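Jidside opens its spring bedding exchange to homes across the town

Spare duvets, covers and blankets wanted before the April collection

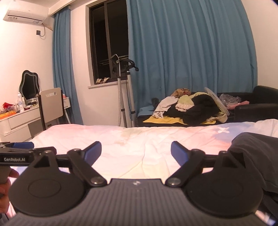

14 Dec 2024

Jidside, the household goods charity that has been finding second homes for good bedding for longer than most of us care to work out, is delighted to announce that its bedding exchange will return in April, and that this time it will be open to every household in the town and not only to families who have been referred by a school or a surgery. We have wanted to do this for years, and thanks to a generous grant from Fornon, the linen hire firm on the canal side, we finally can!

The idea is a simple one. Most of us have more bedding than we use. There is the set that came with the last flat, the double cover bought in a sale for a bed that turned out to be a king size, the patterned duvet a teenager loved for two winters and then would not be seen dead under. It goes on top of the wardrobe or into the bottom of the airing cupboard and there it stays. Meanwhile, plenty of people are moving into a first home, or making up a room for a parent or a new baby, and finding that a decent duvet with a cover and a pair of pillowcases costs a good deal more than they had bargained for.

Last year's exchange passed on 1528 pieces of bedding to 381 households, and the waiting list was still open when the doors closed. The Fornon grant pays for a second laundry line at our Mill Street workroom, for new shelving, and for a van two mornings a week, so that people who cannot carry a bulky bag to us will be able to have it picked up from the doorstep.

Aino Leinonen, who runs Jidside, said: "People do apologise for their bedding, and I wish they wouldn't. They ring up and say it's a bit faded, or there's a little mark on it, and would we still want it. Yes, please! A faint mark in the middle of a duvet cover very often comes out with a proper soak, and if it doesn't, the rest of the cloth is still perfectly good and we can cut it down for cot sheets or pillowcases. I would much sooner look at it and decide than have it go in the bin because somebody felt shy."

We are especially glad to hear from anyone with single and double duvet covers in pale or cheerful prints, which are asked for more than anything else, and with lighter quilts suited to warm bedrooms. Heavy winter duvets are welcome too, although we tend to have plenty of those by spring. Pillows we can only take new and in their wrapping, I'm afraid, and the same goes for mattress protectors. Electric blankets cannot be accepted at all.

If you can wash and dry things before you bring them, that is a great help, but please don't let it stop you if you haven't the room or the machine for it. Fold covers with their pillowcases tucked inside, if you still have both, and pin a scrap of paper to the corner with the size on it. Our sorters spend a surprising amount of their day laying covers out on a spare bed and smoothing them flat to find out whether they are doubles or kings, and a note saves them the trouble.

Alongside the exchange, Jidside will be running a short series of mending evenings led by Anouk Van Wijk, a quilt maker who has taught with us since the workroom opened. There are 40 places in all and they are free. Anouk will be showing how to replace poppers and buttons, close a split seam, patch a thin spot so that it sits flat, and turn two tired covers into one good one. Sewing machines are provided, and beginners are very welcome indeed.

"It's mostly sitting down with a cup of tea and a needle," said Anouk. "One lady last time brought a cover her daughter had had since she was seven, with flowers all over it, and we went round the edge with a new border. She was going to give it to the exchange and then she took it home again, so that was one we lost, but I didn't mind a bit."

Shahram Bakhtiari, of Fornon, said: "We wash bedding for a living, so we know how long a well-made cover can last when it's looked after. Our own staff have already filled the first few bags, and I have been told very firmly by my wife that the top of our wardrobe is next."

Anyone who would like to receive bedding can put their name down from the start of the new year, either by calling in at the workroom or by asking at the library desk. There is no form to prove what you earn and no charge. We ask only for the size of each bed and whether anyone in the house has an allergy to feathers. With the extra laundry line in place, we hope to be able to help nearly 400 households this time.

Donations can be left at Mill Street during opening hours, and bookings for the mending evenings will be taken at the same counter. To arrange a doorstep pick-up, please ask for Vy Bùi, who looks after the van and will do her very best to fit you in.

Notes for editors

Jidside collects, launders, mends and passes on household linen. Its workroom is on Mill Street, next to the old dye works.

Aino Leinonen and Anouk Van Wijk are both available for interview. Press enquiries should be addressed to Rin Nagano at the Jidside workroom.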